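The shelf reset, and whether I believe in it

I have read a lot of posts about decluttering a work room, and most of them were written by people who seem to own four things. A candle, a plant, a laptop, a linen notebook. Good for them. I'd like to see where they keep the stapler.

So when Kelly Fagundes told me she was doing the Candness method and that I should try it too, I was not a good sport about it. If you haven't run into Candness, it's a course you pay for that tells you to sort a shelf by "how recently you reached for it." Six short lessons, a workbook you print yourself, and a lady with a very calm voice. Kelly loves it. Kelly also loved the Tevance planner, and that's under her couch.

I did it anyway. My complaint going in was that a shelf is not a kitchen. You don't reach for a reference book every morning the way you reach for the coffee. You reach for it twice a year, swearing, and you want it to be there. By the rules of lesson 2 I'd have to box up nearly every book anyone has ever needed for work and put it in a closet. I asked about this in the comments under the lesson and got back a heart.

What lesson 2 did get right, and I'll give it this, is the part about heights. I had always lined books up tallest to shortest and felt pleased with myself, and then the short ones at the end would fall over every time I pulled one out. The calm lady says put something heavy at the open end. It doesn't need to be a bookend, just anything big that can lean a bit without sliding. I tried it with the fattest book I own and the row has stayed up since July. I'm still annoyed that I paid for that.

Then there's scent. Why does every one of these courses have a scent lesson? I don't want my bookshelf to smell like fig. And glass with oil in it, next to paper, seems like asking for it. My sister-in-law Daiane had one go over onto a stack of tax papers and her whole file drawer smelled like a hotel lobby until spring. She still buys them.

The desk lesson is the longest and the one I argued with the most. You are supposed to take everything off, wipe it down, and only put back what you used in the last 3 days. Fine. Except I used the tape, the good scissors, two markers, a ruler, the other scissors and a bag of pretzels. Everything came back. I had a clean desk for as long as it took to carry it all over from the bed.

Tarcísio Andrade, who sits across from me at work and has the neatest desk I've ever seen, does none of this. He has one cup for pens and when it's full he throws out a pen. That's his entire system and it cost him nothing. I tried to get him to say more for the blog and he just said it again, slower.

Baskets, then. I've been rude about baskets on here before (the Medeiros post, some of you are still mad) and I haven't changed my mind much. A basket hides the mess and then you forget what's in it. But one with holes in the sides is a different thing, you can see roughly what color of stuff is in there and that's usually enough to remind me. I'll allow one per shelf.

And toys. The workbook wants "no more than one playful object." I think that's bossy. If a person wants a little car on the shelf and a stuffed bunny next to it, that's about the only part of a work shelf anybody enjoys looking at. 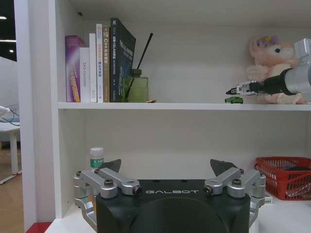
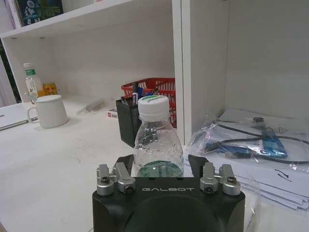
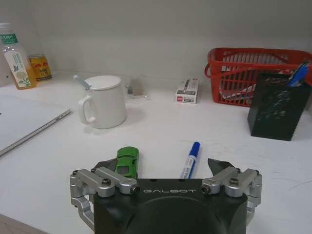

A lidded mug, a marker, a toy car, a black mesh pen holder, a bottle of water, a reed diffuser up against the books. I'd keep the lot, diffuser included, though I'd move it off the end of that row.

What I'm keeping and what I'm not

Keeping: the heavy book at the open end. The pen cup rule, which I'm crediting to Tarcísio and not to Candness. Lids on mugs at a desk, which wasn't in the course at all and should have been.

Not keeping: the 3 day rule. The scent lesson. The printed workbook, which used up most of a black cartridge on a picture of a vase.

Kelly says I went in wanting it to fail. Probably. She's starting the closet course next month and has already sent me the link.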